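Careers at Weltine
Print this page | E-mail this job to a friend

Hand Tool Technician, Gripper Bench (full time, Clovton)

Posted Wed 12 June

We are looking for someone who likes small screws, worn-out pads and the feeling of handing a tool back in better shape than it came in. If you have ever taken apart a kitchen scale just to clean it and then put it back together without any parts left over, please keep reading!

Weltine runs a collection floor in Clovton where operators use hand-held grippers to do everyday tabletop jobs: picking up cups, folding cloths, sorting cutlery, opening boxes. What they record is used to train robot arms. The grippers are simple tools on paper. Two fingers, a trigger, a body, a frame, a camera. In daily use they get squeezed thousands of times a shift, and the fingers and pads take most of the beating. We have 91 of them on the floor right now, and the bench that looks after them has grown out of being somebody's half-day job.

So this is a new position, and you would get to shape a lot of it. The bench exists, the drawers are labeled (mostly), and there is a log going back to January with 883 repair entries in it. Some of those entries are a full paragraph. Some of them say "fixed." We would love for you to bring the second kind closer to the first.

What you would be doing

The heart of the job is pads and fingers. The inner face of each finger carries a dark gripping pad, and pads wear. The edges go first, then threads start to work free, and once there are loose strands hanging off a finger they can catch on whatever the operator is picking up, or wander into the camera's view. You would decide which pads get a trim, which get replaced, and which tools come off the floor until you have had a proper look. At the moment we trim with curved embroidery scissors and replace with pads we cut ourselves from a template. If you know a better way to finish the edges, we are all ears -- this is the one thing we have argued about more than any other. 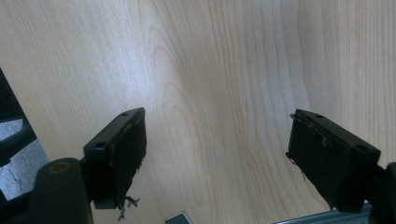
After the pads comes alignment. The two fingers should mirror each other and meet flat along the whole face when the trigger is pulled. A finger that has crept a little at its mount will still close, and the operator may not notice for days, but it pinches at the tip and lets thin things slide out at the back. You would check this with a strip of paper at three points along the face, loosen the mounting screws, square the finger up against the block, and tighten again. It takes a few minutes once you have the knack. Getting the knack takes most people a couple of weeks, and we will give you those weeks.

Then there is everything else:

- Running the morning check before first shift, which means opening and closing every tool that is going out and listening to it
- Cleaning fingers and bodies with a barely damp cloth (no solvent near the pads, please)
- Checking screws for stripped heads and swapping them before they become a drilling job
- Checking that the camera sits square to the fingers after any repair, and taking a short test recording on a bare table
- Keeping spares stocked and telling us early when something is running low
- Writing up each repair so the next person can follow what you did

A couple of times a month you would also spend a day with the Nillano team across the hall, who build the gripper frames. They are friendly, they are fast, and they really want to hear what breaks. The last change to the finger mount came straight out of the repair log, and the whole bench was pretty proud of that one.

What we hope you bring

Steady hands and patience count for more here than a diploma. People have come to this kind of work from bike shops, sewing rooms, camera counters, dental labs and model railroads, and any of those would make us happy to see on an application. You should be comfortable with hex keys and small drivers, able to work under a bench magnifier for an hour or so at a stretch, and willing to say "I'm not sure what's wrong with this one" out loud.

You do not need to have worked with robots. You do not need to write code. You will need to use a spreadsheet and a label printer, and the label printer is the harder of the two.

Good to have, but please don't let it stop you: some experience gluing or stitching technical fabrics, a feel for plastics and how they crack around screw holes, basic soldering, Spanish.

Hours and the place itself

The bench opens at 7:00 and the first shift goes out at 8:00. You would finish at 3:30, Monday through Friday, with a half hour for lunch. There is no weekend work and no on-call phone. If a gripper breaks at four in the afternoon, the operator puts it in the red bin, takes another one, and you meet it in the morning.

We are on the second floor of the old Mahmoudi building, with an elevator. The repair room has north windows and good task lights, an adjustable-height bench, and a stool we will gladly replace with whatever suits your back. It is a quiet room most of the day. People do drop in with a tool in their hand and a puzzled face, and we would like you to enjoy that part.

Pay is hourly and is set before the interview, so you will know the number before you come in. Health coverage starts on your first day. You will get a yearly allowance for training, and tools you choose for the bench are paid for by us and stay yours to arrange however you like.

How the hiring works

Send us a short letter and a list of what you have done. A page each is plenty. In the letter, please tell us about something you repaired: what was wrong, what you tried first, and how you knew it was fixed. It can be anything. A zipper is fine. We read these closely, and they tell us much more than a list of software.

After that, there is a phone call of twenty minutes or so, and then a paid half day at the bench. We will give you a gripper with tired pads and one finger out of line, a drawer of parts, and our written instructions. You work at your own pace, you ask as many questions as you want, and then we sit down together and look over the tool. Part of what we want to know is where our instructions lost you, so please bring a pencil and mark them up!

We plan to invite 9 people for bench days, and everyone who applies will get an answer either way.

Applications go through the form on our careers page, under reference number 2531, or on paper to the front desk in Clovton. If you need any changes to the bench day, such as seating, lighting, extra time or a different start hour, say so in the form and we will set it up.

We are really looking forward to meeting the person who ends up in that room. There is a full red bin waiting for you.

Print this page | E-mail this job to a friend
Shared 91 times | 9 comments

More openings at Weltine
Tabletop Operator, morning shift (Clovton)
Tabletop Operator, afternoon shift (Clovton)
Parts and Stockroom Assistant, part time
Frame Assembler, Nillano team
Recording Reviewer (Clovton)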